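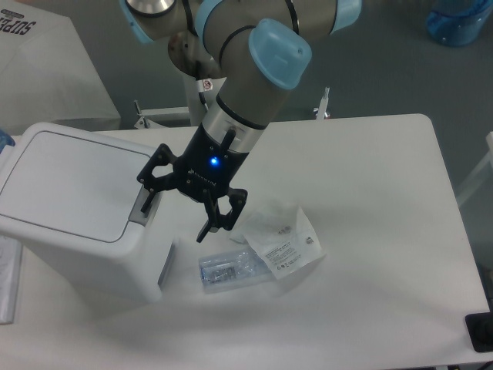 Tickets / Shared Hosting / Email and DNS

Ticket 489 — Contact form mail is not arriving after move to Mesov

Opened 25th October. Status: solved

I moved my site skostmont from Kakex to the Mesov shared plan last week. The pages load well, but messages from the contact form do not reach my mailbox. The form says "sent" every time. My mailbox stayed at Kakex, I moved only the website.

What I tried:
- Sent 3 test messages from the form. None arrived, also not in spam.
- Wrote to the mailbox from another address. This one arrived in one minute.
- Changed the form plugin to a different one. Same result.

Reply from support:
Please open Email Routing in your panel and tell us which option is selected.

My answer:
It was on "Local". So the server kept the mail for itself — I found 28 messages in a local mailbox I did not know I had. I changed it to "Remote" and sent a new test, and it came at once.

One more question: should I also add the new server to my SPF record?

Reply from support:
Yes, please add it at your DNS provider and allow up to 96 hours.

Added. I close the ticket.

Related tickets
SSL certificate not renewed on Amegashie reseller plan
Cannot change nameservers at Kakex
Planned mail server work in November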